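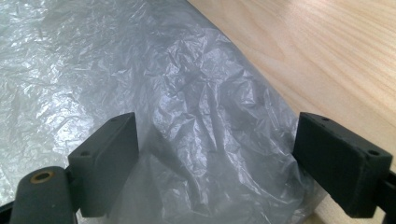 Grippers & End Effectors

Gripper drops thin plastic sheet halfway through the lift

Petier
I'm having so much fun with this build, but I'm stuck! I have a two-finger gripper with black pads, and the job is picking up a thin, see-through plastic sheet from a table and moving it to a bin. Blocks and cups are fine. With the sheet, the fingers close, the arm goes up, and partway there the plastic slides out. Out of 20 tries last night I lost 13. The worse part is that the controller still says "grasp OK" every time, so it carries on to the bin and opens over it with nothing in hand. Once it dragged the sheet into the elbow joint and I had to hit the stop. Where do I start?

Bayu Rahman
Oh, I love this one, I spent most of March on it! Two separate faults, I think. The slipping first: bare pads on crinkly film have very little to hold. Glue a strip of soft rubber on each inner face and aim for a bunched-up lump, never a flat stretch. Come in lower too, so the fold sits deep between the pads.

Then the false "grasp OK." Your controller probably just checks that the fingers stopped moving, and fully closed on nothing counts as stopped. Film is so thin that finger width won't help you much, so I check again after the lift with a cheap light sensor under the wrist. If it sees no plastic, the arm goes back and tries again. I allow 4 tries and then it parks and beeps. Works great!

And please sort out the elbow before you run it again. Slow the lift down, put a sleeve over the joint, and keep the stop button where you can reach it.

Drilow
more grip force. mine was set to 53 percent, turned it up and it was fine

Bayu Rahman
Go easy with that, Drilow! Try the rubber first. Extra force on bare pads tore my film.

Related
Bhuiyan wrist sensor: wiring and first test
Groltano controller says "closed" with nothing in the fingers
Best rubber for printed finger pads?
Emergency stop resets but the arm won't home
Picking up cloth and other floppy stuff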